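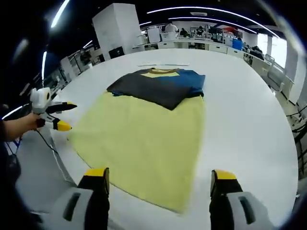
Getting shirts dry and flat without much ironing

Spin cotton T-shirts at 800 or lower and take them out promptly. Give each one a good shake, then hang it from the hem so the peg marks don't show at the shoulders.

Ribbed collars go wavy if you tug them when wet. Press them flat with your palm and leave them alone.

Fold while there is still a trace of warmth from the airer - sleeves in first, then up in thirds. Leave 5 cm between hangers if you dry indoors, and open a window.

Last updated: March
Print this page | E-mail to a friend
Contact Kenji Esposito, Brercombe | Copyright Clesteck Home | Back to top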